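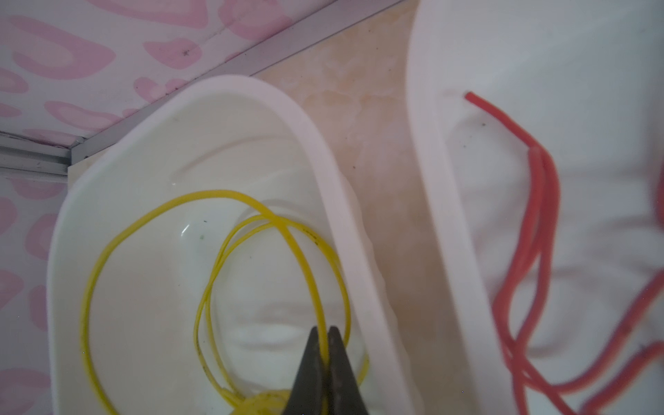 Liya Ayele told me in week one that rules for a bench setup are a waste of paper if people can't read them standing up, with one hand near the stop button. I wrote that on a sticky note and it ended up shaping my whole project, so thanks, Liya!

My project was supposed to be about cable handling. It is still sort of about cable handling, but what I ended up writing is a set of house rules for running two arms over one shared table, and this report is mostly about how those rules came together (and which ones I got wrong).

When I joined, we had the Dener handbook, which is 54 pages long and written for a factory floor. Good document, I learned a lot from it. But it assumes one arm, one fence and one trained operator, and we have two arms that can reach into the same space and a bunch of students taking turns. Luuk Verbeke, my supervisor, asked me to go through it and pull out what applied to us. I spent most of August on that with a highlighter and way too much iced coffee.

My first draft was called Paneck, after the folder it lived in, and the name stuck. It had a rule for everything. Which way to coil the wire. Where to put your mug. I tried it out on a Wednesday with two other students and they quit reading halfway down the page, so I cut it hard.
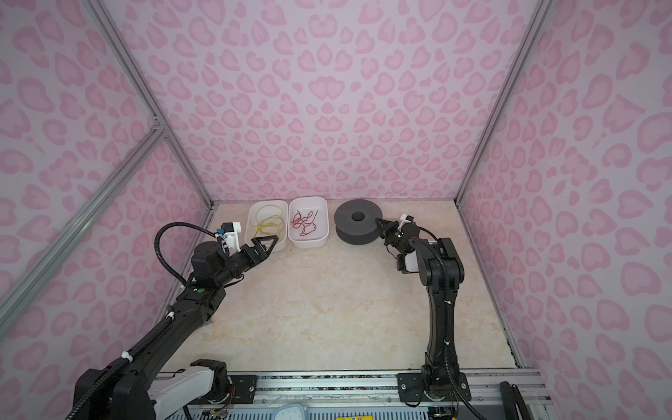 The version we use now starts with zones. Each arm has its own side, and the middle belongs to whichever arm has been called out loud by the person running it. If both arms need to go in there, one parks first. I wanted to do this in software only, but Luuk pushed for the spoken call as well, and I've come around to it. You hear it even when you're looking at a screen.

Next comes thin, floppy stuff like wire and cord. My rule says colors stay in separate containers, and you never reach in to fix a snag while an arm is live. Stop it, say "stopped," then put your hand in. I broke this one myself in my second week (sorry, Luuk) and had to write up my own incident note, which was embarrassing but made a pretty good test of the form.

Then there's logging. We have 1,192 runs in the log so far, and over half of the early ones are missing the name of the person at the controls. So now the name goes in first and the run won't start without it.

I still haven't settled speed limits. The Zinport group down the hall uses one number for everything, and I'd like a slower one for the middle zone. Dijkstra, the student taking over from me, has the draft and plenty of opinions about it.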